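Workshop Tips: Getting Your Arm to Pick Things Up by the Handle

Plenty of you have written in since the last page on setting up a bench arm at home, and the question that keeps coming back is handles. Cups are easy enough, blocks are easier still, and then somebody tries a basket or a pail and the whole evening goes sideways. I've spent more nights on this than I'd like to admit, so pull up a stool and I'll pass along what has worked for me.

First, give your planner a grasp point low on the handle. Most planning software (I use Plimov, but Kamath does much the same) will pick the middle of whatever shape it finds, and on a tall hoop that can be nothing but air. Draw a small box near the base by hand and save it with the object. You'll only do it once, and you can reuse it with any basket of the same build.

Second, teach the camera side of things to tell the handle from what's behind it. Lacy or knitted wrappings are a real nuisance, full of little holes that depth software loves to fill in wrong. I look for a plain stretch of color and set the color filter to that, then let the depth reading have a smaller vote. Gönül Coşkun wrote to say she gets the same result by turning the hole-filling setting off altogether, and I tried it, and she's right, though my arm got a bit jumpy on shiny things afterward.

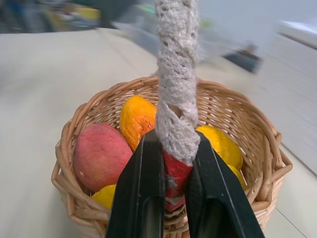 Third, slow the closing move way down. In my control script the last stretch of finger travel runs at a crawl, and the script watches the motor current and stops when it climbs. Write that stop limit on a piece of tape and stick it to the bench! Mine is 247 in whatever units the driver uses, and I had it at 115 for ages and wondered why everything slid.

Fruit shifts when a basket tips, so keep the wrist level in the plan. There's usually a checkbox for it somewhere, and in Weden it hides under path limits, three menus down. Plans take longer to work out with it on. Go fill the kettle.

Last thing, keep your logs. Balakrishnan Fernandes has 2,756 saved runs on an old drive, all named by object and date, and when an update changes how something behaves he can go back and compare. I started my own folder in June and already wish I'd begun sooner. Plain text files are fine. Put the software version on the first line, and the speed on the second.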